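Kitchen tips I no longer believe (and a few I've kept)

August
By Deirdre Ní Bhriain

Every summer somebody sends me a list of kitchen tricks that will change my life. My life has remained much the same. I have, though, tried most of the tricks, usually twice, and I keep a notebook of what happened, so here are the ones I get asked for most often, with my verdict. If you swear by something I've marked down, carry on. I'm only telling you what went on in my own kitchen, which faces south and has a fridge that freezes anything left at the back.

Rubbing the end of a cucumber

You'll have heard this one from a grandmother or from the internet. You cut off the tip, rub it against the cut face in circles until a white froth appears, rinse it off and the bitterness is supposed to have gone with it. The froth is real enough. Whether it takes anything useful away is another matter. I did it on one half of a cucumber and left the other half alone, then had my sister taste slices with her eyes shut. She preferred the half I hadn't rubbed, and then on the second go she preferred the other one. I'd call that a draw.

What does help with a bitter cucumber is cutting a good inch off the stalk end and peeling it thickly. The bitterness tends to sit in the skin and near the stalk. Shop cucumbers are hardly ever bitter anyway, so if yours came in a plastic sleeve you can skip the whole business.

Keep the plastic sleeve on, by the way. I was sure this was nonsense put about by people who sell plastic, and I was wrong. The sleeved one was still firm when its neighbour had gone soft and wrinkled. If yours comes without, wrap it in a dry tea towel and put it in the door of the fridge, where it's less cold.
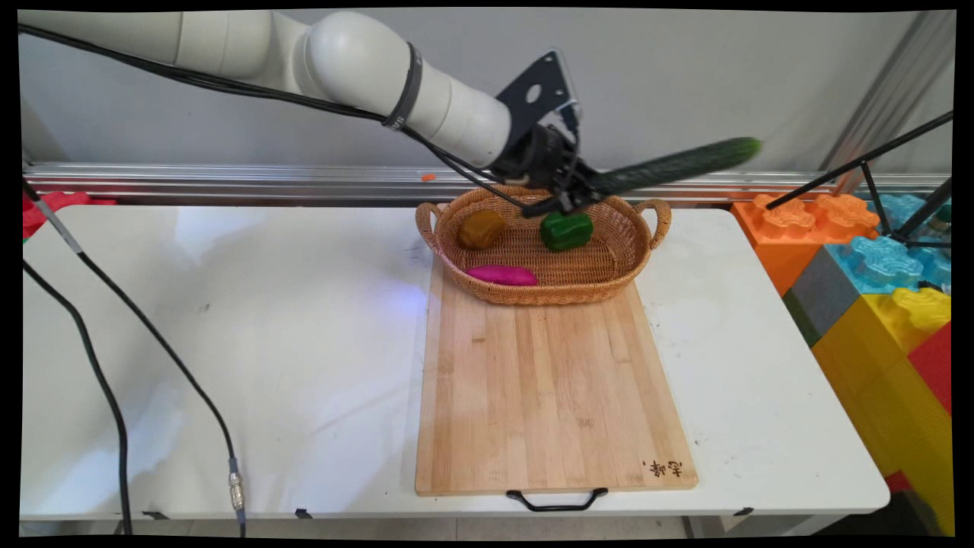 Standing herbs in a glass of water

Works for parsley and coriander, provided you trim the stalks and change the water. It does not work for basil in the fridge, whatever you've read. Basil goes black. Leave it on the worktop out of the sun and use it up quickly.

The version where you put a plastic bag over the top is fussy and I couldn't see any difference, apart from knocking the glass over when I went for the milk.

Vinegar and bicarbonate down the sink

It fizzes, and I think that's the whole attraction. Mix an acid with an alkali and what you're left with is mostly slightly salty water, which you then pour down the plughole feeling pleased. I have never cleared a blocked sink this way. I have cleared one with a plunger, and a worse one by taking off the trap underneath with a bucket in place. Put the bucket in place first. I'll say no more about that.

Used separately they're both decent. Bicarbonate on a damp cloth gets tea stains off mugs, and plain vinegar takes the scale out of a kettle if you leave it an hour and rinse it several times. Don't put vinegar anywhere near bleach.

Expensive storage tubs

I've been given two sorts of these. The Praver ones have a vent in the lid that you slide open or shut according to what's inside, and a chart to tell you which. I lost the chart. Salad leaves kept in them lasted no longer than salad leaves kept in an old ice cream tub with a sheet of kitchen paper, and the ice cream tub goes in the dishwasher without complaint.

The Piritz tubs have a sort of rubber seal that's meant to be airtight. They're good for biscuits. The seal holds on to the smell of onion, so once you've put onion in one it's an onion tub for ever.

The kitchen paper is the part that matters, I think. Leaves rot where they sit wet. Change it when it feels damp.

Putting a wooden spoon across a boiling pan

This one gets passed around every few years. It'll hold back the froth for a short while if the pan is only just coming over. Turn your back and it boils over round the spoon. A bigger pan, or less heat, does the job properly.

Sharpening a knife on the bottom of a mug

I fully expected to hate this and it's not bad. The unglazed ring on the base of a pottery mug is rough enough to bring back an edge of sorts. Hold the blade at a low angle and draw it across, away from your fingers, 6 times on each side, then wipe it. It won't rescue a knife that's really blunt. For that I use a Van Wyk stone I bought second-hand, 1000 grit on one face and 2000 on the other, and I only ever bother with the coarser side. The fine face gives a lovely polish that's gone by the next tomato.

Cutting boards and damp cloths

A damp cloth under the board stops it sliding about. Nothing to argue with there, and it's free. The little rubber corner feet they sell for the purpose (mine were made by Vireo) picked up crumbs and fell off.

Rubbing the board with half a lemon and salt makes it smell nice for an afternoon. Hot water, washing-up liquid and standing it on its edge to dry does more. If it's got deep cuts in it, sand it down or buy another.

Freezing ginger

Do this. Freeze it whole, skin and all, and grate it straight from the freezer. I was told it would go stringy and it does the opposite.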